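Suche
Suchbegriff eingeben
Suchen

Häufige Fragen zum Geschirrverleih Rindutton

Stand: 2024-01-03

Wie reserviere ich Geschirr?

Über das Formular auf der Startseite oder telefonisch während der Öffnungszeiten. Wir brauchen den Tag der Veranstaltung, die gewünschten Artikel und eine Rechnungsadresse. Die Reservierung gilt erst, wenn Sie eine Bestätigung per E-Mail erhalten haben. Bitte sehen Sie auch im Spamordner nach, bevor Sie ein zweites Mal anfragen.

Welche Serien gibt es?

Im Verleih sind zwei Serien. Saavedra ist weißes Porzellan mit passendem Besteck und Gläsern. Bristix ist Mehrweggeschirr aus Kunststoff und für Kinderfeste, Sportplätze und alle Orte gedacht, an denen Glas nicht erlaubt ist. Die Serien können in einer Bestellung gemischt werden. Insgesamt umfasst der Bestand 3.546 Teile, Tabletts und Kannen eingerechnet.

Gibt es eine Mindestmenge?

Nein. Kleine Bestellungen müssen allerdings selbst abgeholt werden. Geliefert wird ab einem Mietpreis von 300 Euro.

Kann ich die Farbe aussuchen?

Beim Porzellan stellt sich die Frage nicht. Bei Bristix geben Sie Ihren Farbwunsch im Bemerkungsfeld an. Wir berücksichtigen ihn, wenn der Vorrat es zulässt, können ihn aber nicht zusagen. Ein Anspruch auf einheitliche Farben besteht nicht.

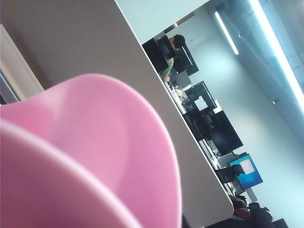 Eine Kundin wandte ein, bei einer Einschulungsfeier komme es auf die Farbe durchaus an, und sie hätte gern vor der Abholung gewusst, was sie bekomme. Wer das ebenfalls möchte, ruft am Vortag kurz an. Dann sind die Kisten gepackt und wir können Auskunft geben.

Wann kann ich abholen, wann muss ich zurückbringen?

Die Abholung ist ab dem Vortag der Veranstaltung möglich, die Rückgabe bis zum Ende des folgenden Werktags. Diese Zeit ist im Mietpreis enthalten. Für jeden weiteren Tag berechnen wir einen Aufschlag, der in der Preisliste steht. Wenn Sie merken, dass es später wird, sagen Sie bitte Bescheid. Oft ist für den nächsten Tag nichts vorgemerkt, und dann lässt sich die Miete einfach verlängern.

Wie hoch ist die Kaution?

Sie richtet sich nach der Menge und steht auf der Bestätigung. Gezahlt wird bei der Abholung, bar oder mit Karte. Nach der Kontrolle überweisen wir den Betrag zurück, in der Regel innerhalb von fünf Werktagen.

Muss ich das Geschirr spülen?

Porzellan und Gläser nehmen wir ungespült zurück, wenn Speisereste entfernt und Getränke ausgeleert sind. Das Spülen ist im Preis enthalten. Bei Bristix können Sie wählen: Wer selbst spült, zahlt den niedrigeren Tarif. Die Teile müssen dann trocken sein, wenn sie in die Kisten kommen. Feucht gestapelter Kunststoff riecht nach kurzer Zeit, und wir müssen ihn ein zweites Mal durch die Maschine schicken - das wird nachberechnet.

Wie bekomme ich Verfärbungen weg?

Tomatensoße, Curry und Rote Bete färben Kunststoff. Bitte nicht mit Scheuermilch oder Drahtschwämmen arbeiten, die Kratzer bleiben. Ausspülen und stehen lassen genügt, den Rest erledigen wir. Leichte Verfärbungen gelten als normale Abnutzung und werden nicht berechnet.

Was passiert bei Bruch oder Verlust?

Fehlende und beschädigte Teile werden zum Wiederbeschaffungswert abgerechnet und von der Kaution einbehalten. Angeschlagene Ränder zählen als Bruch. Legen Sie Scherben bitte nicht zwischen das heile Geschirr, ein Zettel mit der Anzahl reicht uns. Taucht ein vermisstes Teil später wieder auf, erstatten wir den Betrag, solange die Rechnung noch vorliegt.

Darf ich die Kisten stapeln?

Ja, die grauen Asero-Kisten sind stapelbar. Porzellan gehört nach unten, Gläser nach oben. Bitte geben Sie alle Einsätze wieder mit zurück, auch die leeren.

Kann ich stornieren?

Bis eine Woche vor dem Termin kostenlos. Danach fällt der halbe Mietpreis an, am Abholtag der volle. Einzelne Artikel lassen sich bis zum Packen noch abbestellen - auch dafür genügt ein Anruf.

Ist im Januar geöffnet?

Ja, mit verkürzten Zeiten. In diesem Monat machen wir Inventur, deshalb ist die Ausgabe nur vormittags besetzt. Rückgaben am Nachmittag sind nach Absprache möglich.

Kommentare

Gast
Gilt der niedrigere Tarif auch, wenn ich nur einen Teil selbst spüle?

Rindutton
Nein, nur für die komplette Bristix-Bestellung. Sonst müssten wir beim Einräumen trennen.

Gast
Abholung ging schnell. Auf der Bestätigung stand die Kaution allerdings erst auf der zweiten Seite, die habe ich übersehen und musste noch mal zum Geldautomaten. Karte hatte ich nicht dabei.

Gast
Verleiht ihr auch Warmhaltebehälter? Finde in der Preisliste nichts.

Rindutton
Derzeit nicht.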